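Unit 2: Rooms with a round middle
Course reader, Small Interiors, September

Okay, so last time we got through rectangles, and I promised you curves. I love curves! They're also where student plans fall apart, usually at the spot where a round thing meets a straight wall and somebody has drawn a wedge of floor that you couldn't get a broom into.

Start with the floor. A circle in a second color is the cheapest way I know to say "this is a place" without putting up a wall. In the Dunstan exercise you all had a circle in the middle and then lined your furniture up against the outside walls, so the circle just sat there like a rug at a dance. Let the furniture follow it. A counter that bends along the edge of the circle gives you a work surface and a boundary in one go, and you keep the middle free for feet.

Then there's what goes under the counter. Please draw the seat tucked in AND pulled out. I measured the knee space in your Warnora plans and thirteen of them had a stool that could never leave its hole.

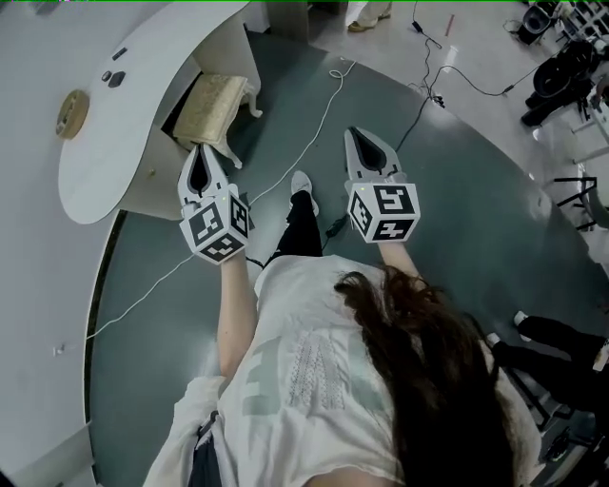 Course reader, p. 52

The teal circle with the pale floor around it is the sort of two-color break I mean, and the white counter wraps around it with its edge rounded off. Look at the stool, too – padded, beige-gold seat, short curved legs, and it slides right into the open space underneath. Now look at the cords. There's a white one running across the teal and a black one going off to a little plug or adapter on the floor, and this is the part your plans never show. Power comes from somewhere. If your counter is on one side of the circle and your outlets are on the other, somebody will run a cord across the middle, I promise you.

So for the Zendham plan, I want three things on the sheet that weren't there before: where the outlets are, which way the cords go, and where a person stands when the stool is out. Pencil is fine. If you put in a floor outlet, keep it near the counter and draw the lid open (people forget the lid needs room).

Small stuff on the counter counts as well. A roll of packing tape takes up more depth than you'd think, so leave a strip for it at the back or give me a drawer.

Reading for next time is the Stato handout, the section on thresholds. Bring your tracing paper and the circle template, the big one.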